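Household Waste and Materials: Course Notes
Unit 4: Ceramics, Glass and the Kerbside Bin

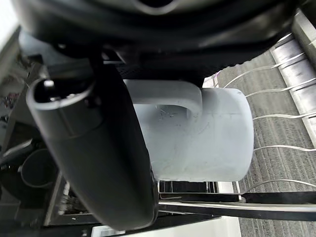

Page 106

A mug is fired clay with a glaze over it. Glass bottles and jars are mostly sand, soda ash and limestone. The two are often put in the same bin at home, and sorting plants then have to separate them.

Bottle glass melts at a lower temperature than fired clay. A piece of mug that reaches the furnace does not melt with the rest. It stays whole and ends up in the wall of a new bottle as a hard speck, known in the trade as a stone. A bottle with a stone in it may crack when it is filled or capped.

Oven dishes cause the same trouble. They look like ordinary glass, and optical sorters can miss them. Drinking glasses vary, so check the local list.

Case study: Meltulcombe
The town collects glass in a separate box from 679 households. Iestyn Cadwaladr took samples from the boxes in November and weighed what he found. Out of 500 kg of material, 6 kg was ceramic, nearly all of it plates and mugs. His full table is in the reader, after the Llorente chapter.

What can be done with old crockery
Sound pieces can go to a charity shop. Broken ones can be taken to the rubble skip at most tips, where they are crushed for use under paths and car parks. A few broken pieces can also go in the bottom of a large plant pot, although gardeners disagree on whether this helps drainage.

Terms to know
Cullet: broken glass ready for melting.
Stone: an unmelted lump in finished glass.
Contamination rate: the weight of unwanted material divided by the total weight of the load.

For next time
Read the Fandby leaflet on bottle banks and work out the contamination rate for Meltulcombe. Write up to 300 words on how the council might lower it. Hand work in to Dorian Baudry.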